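## 4. Running the practice house

*For members of the Jistville robot club. Read section 3 first. We can tell when you haven't.*

The practice house is a simulated apartment, so the worst you can do to it is embarrass yourself. Treat it as if it could bill you anyway. The competition in December uses the same rules, and the judges at Drurnemport don't give points for charm.

1. Log in to the bench computer with your team account. The account called "test" belongs to Gunnel Eklund and contains two years of her work.
2. Start Imen, our launcher, and choose **House**, then **Free drive**.
3. Set the time step to 2 milliseconds. Larger values run faster and let the gripper pass through furniture.
4. Set the episode limit to 3000 steps. If your robot needs more than that to reach a shelf, the limit is doing you a kindness.
5. Enter a seed. Write it in the logbook **before** you press Start. "The lucky one" is not a seed.
6. Press Start and wait for the wrist view to come up. The first load is slow. Pressing Start again gives you two houses and no memory.

> **Note:** Seed 445 is reserved for the shared benchmark. Please don't tune your controller on it and then announce a breakthrough at the Tuesday meeting.

### 4.1 Checking the wrist view

Before moving anything, make sure the gripper shows along the bottom of the view. Then jog the wrist with the arrow keys, one tap at a time, and watch how the room turns. A tilted room means a rolled wrist. Level it if your task cares about level; otherwise carry on and get used to reading walls sideways. 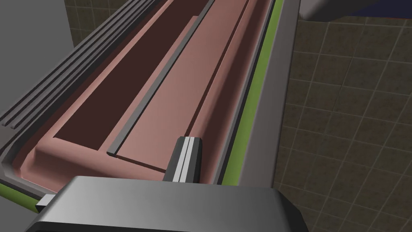
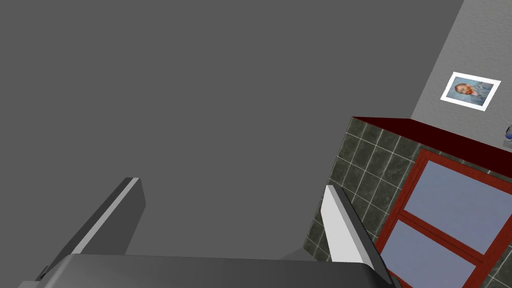
7. Open and close the fingers once with nothing between them. Both should travel. If only one does, your config file still has last year's Rønning gripper in it — replace the whole block, as editing it line by line has never ended well.
8. Save the pose as `home_` plus your team name. We have nine poses called `home_final` and would like no more.

> **Caution:** Keep the speed slider at 200 or lower until your collision check passes. Above that, the simulator starts to guess, and it guesses in your favor. The real arm won't.

### 4.2 When it goes wrong

- **The view is one flat color.** The camera is probably inside something. Back the arm off along its last move, then check your start pose.
- **The arm trembles at rest.** Your gains are too high. Halve them, and resist the urge to call it "responsive."
- **Nothing moves at all.** Look at the pause button.

If none of this helps, export the log and send it to Idun Engström with the seed and the step number. A message reading "it broke" will be answered in the same spirit.

9. Quit from the Imen menu. Closing the lid leaves the house running all night, and the fan is loud enough to bring complaints from the chess club next door.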